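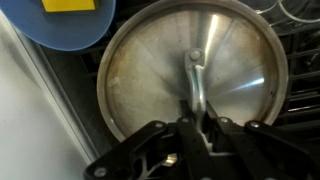

The lid of the big pot. Stain along the inner edge at upper left, darker patch in the groove on the right.

January 21, 2024

I have been meaning to write up the lid for a while. The pot itself got its own post last April, when I descaled the inside, and I left the lid out because I considered it finished. It was not finished. The flat part cleans up in a minute, and the groove just inside the rim holds on to everything.

Some background. The pot is a Gravomel, bought secondhand from a kitchen clearance shop in Tokwood, and I use it for stock and for boiling jars. The lid came with it, and I have no proof the two left the factory together. It sits properly, which is good enough. The shop had it marked at 21 dollars for the pair.

There are two kinds of discoloration on it and I treat them separately. The brownish-orange one follows the inner edge. My assumption is that this is mostly cooked-on fat with some mineral in it. The darker brown in the groove on the right I take to be older fat that has been heated many times over. I have not tested either one. I am going by how similar marks on my other pans have responded.

Method for the orange stain:

Dissolve citric acid in hot water, 16 grams to the half liter. Lay a strip of folded cotton cloth in the groove and along the inner edge, pour enough solution on the cloth to soak it, and leave it for half an hour. Wipe, rinse, dry. If there is still color, do it once more. A third round has never done anything for me that the second did not.

Method for the dark patch:

Rinse off all the acid first. Mix baking soda with a little water until it holds its shape on a spoon. Press it into the groove with a fingertip and let it sit until the surface starts to dry, then work it with a wooden skewer wrapped in a scrap of cloth. The skewer is the important part. A sponge bridges the groove and only touches the two shoulders, so the bottom never gets cleaned. An old toothbrush is better than a sponge but the bristles splay out after the first inch or two.

I do not use steel wool on this lid. The top has a radial brushed finish, the kind that throws light and dark wedges out from the center, and any scratch that runs across the grain shows up as soon as you turn it under a lamp. On the flat area I wipe from the center outward and back again. Going in circles is faster and leaves a haze. There are already faint streaks across the metal and I would prefer not to add to them.

The handle needs a few words. It is a curved metal loop, and the upper end flattens out into a rounded plate held on with one domed rivet. Grease can creep in under a plate like that, and the only thing I have found that reaches it is a thread soaked in dish soap, pulled back and forth along the seam. I check the rivet at the same time by holding the lid down with one hand and trying to rock the handle with the other. A loose rivet will click before it visibly moves. I have had a lid from Unov fail this way, and the plate had been clicking for months.

Being all metal, the handle gets hot. I keep a folded towel next to the stove and have stopped looking for a clip-on grip that fits. I ordered one from Grimshaw and it was too narrow at the base of the loop, so it went back.

Drying matters more than I expected. Water stays in the groove after the rest of the lid is dry, and if the lid is put away flat it stays there overnight and leaves a ring. I stand mine on edge in the rack and give it a quarter turn after ten minutes. If I am in a hurry, I run a corner of a dish towel around the groove once and call it done.

Bake-off approach, for the record: I have read suggestions to put a stained lid in the oven at 100 degrees Celsius with paste on it to speed things up. I tried it on a smaller lid. The paste set like plaster and took longer to remove than the stain would have. I would skip it.

Total working time for a full clean is around 40 minutes, most of it spent in the groove, plus the soaking. I do the complete job twice a year and otherwise just wash it after use. The dull rim I leave alone. It has a grey-beige cast on one side and looks browner on the other, and polishing it would mean masking off the brushed area, for which I have neither the tape nor the patience.

Next on the list is the base of the pot, where there is a burned ring that the April cleaning did not touch. I still have half a bag of citric acid, so that goes first – then the soda if it has no effect.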